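4 min read

The owner of the Cesmont Laundry has been washing other people's sheets for 13 years, and she would like them to stop using so much soap.

"That's the first thing I tell anybody," she said. "Half of what you pour in. Then see if you miss it."

The shop takes up a corner lot in Vurnia, with washers along one wall and a counter where regulars leave bags to be done by the pound. She bought it from a couple who were retiring. Before that she worked in the linen room of a hotel, where she learned to fold a fitted sheet and to hate bleach.

"Bleach was the answer to everything there. Yellow pillowcase, bleach. Then the hems go and you throw it out. A sheet should last you years."

Most of her trade is bedding and work clothes. January is her busiest month, when people finally deal with the guest beds from the holidays. This year she handled 237 comforters, a record for the shop. She charges by the pound except for down, which has a flat price and takes most of a day.

"Down has to go slow. Low heat, stop it, shake it out, put it back. People take it out when the outside feels dry and the middle is still damp. A week later they call me about the smell."
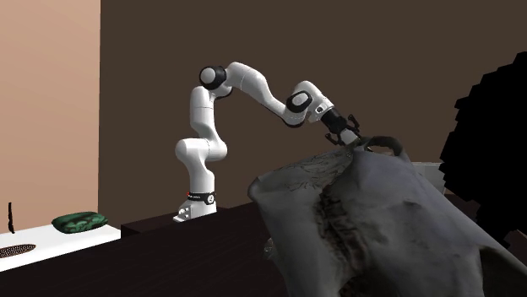 She is less strict about sorting than her mother was. Darks and lights, yes, and towels by themselves, but she doesn't think a household needs more piles than that. Cold water does for most of it.

Rent is the part of the business she likes least. It went up again last year, and a new dryer cost her $4000 on top of that. She looked at a second location in Kuruc and decided against it.

"I'd be in the car all day. I like being here. I know whose stuff is whose without looking at the tag."

She opens at 6 and is usually folding by the time the first customers come in. Her daughter has suggested an app for pickups. She has not said no, but she keeps the orders in a spiral notebook by the register and sees no great problem with it.

Asked what she does about her own laundry, she laughed.

"It sits in the basket like everybody's. I did a load last night and it's still in the dryer."

Recent stories
Endow bakery moves to winter hours
What to do with a wool coat in spring
Kuruc bus route changes explained
Parking near the Vurnia market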